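How to mark out a sorting square on a wooden table (and get the tape off again)

I get through a lot of black tape. Ever since we started playing block games on the big table in Clirncombe, I've been sticking squares down, peeling them up and sticking them down somewhere better, and I've finally got a method I'm happy with. It's not difficult! But there are a few things I wish I'd done from the start, mainly to do with keeping the corners neat and not leaving gunk all over the wood.

The game itself couldn't be simpler. You have some coloured cubes and one taped square, and the cubes start outside the square and have to end up in it. We call ours Lemma, for reasons lost in the mists of a long wet afternoon, but you can call yours what you like.

What you'll need

Black tape, the matt sort if you can find it (shiny tape catches the light and drives me mad)
A ruler, ideally metal
A soft pencil
Small scissors
Coloured cubes, all the same size
A cloth and a drop of washing-up liquid

Choosing your table

A pale table is best for this. Black tape stands out beautifully on light wood and so do bright cubes. I've tried it on the dark sideboard from Korkby and you could hardly tell where the square was by teatime. Whatever you use, have a look at the finish first. Varnish is fine, but bare or freshly oiled wood can mark, so try a scrap of tape on the underside and leave it overnight before you commit.

Wipe the top down with a barely damp cloth and let it dry completely. I once skipped this after breakfast and the tape picked up every crumb going.

How big should the square be?

I go by the cubes. Put a few down in a little huddle, leave a bit of breathing space round them, and that's your square. Too big and there's no challenge in it, too small and everyone gets cross. If you're playing with little ones, be generous. 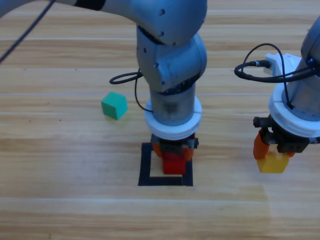

Red in the square, yellow just above the table, green still out on its own.

Marking and taping

Pick one direction in the grain and line your first edge up with it. Our table has a good strong grain and a square that's slightly off it looks wonky from every chair, even if the corners are perfect. Lay the ruler down, make a tiny pencil dot at each end, and do the same for the other three sides. Dots only, please, as long pencil lines are a pain to rub out of wood.

Now cut four strips, each a bit longer than you need. Stick down the bottom one first. Don't pull it tight! Stretched tape creeps back over the next day or so and you end up with curling ends (I did a whole table like this for the summer fair at Clastholm and had to redo it at 5 in the morning). Just lay it along the dots and smooth it from the middle outwards with your thumb.

Do the two sides next, overlapping the bottom strip at the corners, and then the top. Trim the overhanging bits with the scissors before you press the ends down. I know it's tempting to use a craft knife, and you will get a crisper corner, but you'll also get a lovely little cut in your table that'll be there for ever.

Leave it for 30 minutes before you play on it, so the glue has a chance to grab.

Setting out the cubes

Scatter them outside the square with a decent gap between each one, and turn a few so they aren't lined up with the tape. It makes for a better game if you have to straighten a cube as you put it in. Our house rule is that a cube touching the tape doesn't count, which has caused some proper arguments. You might prefer to let it off if most of it is inside.

For a harder round, call out a colour order, or have two going at once from opposite sides.

Getting the tape up

Peel slowly, folding the tape back flat over itself, and go along the grain. If it's being stubborn, warm it with a hairdryer on low for a few seconds. Any stickiness left behind usually comes off with the washing-up liquid on a damp cloth, then a dry cloth straight after.

I wouldn't leave a square down for more than a month on a table you're fond of, especially near a sunny window. Ours was down all through November and there's still a faint outline if you know where to look.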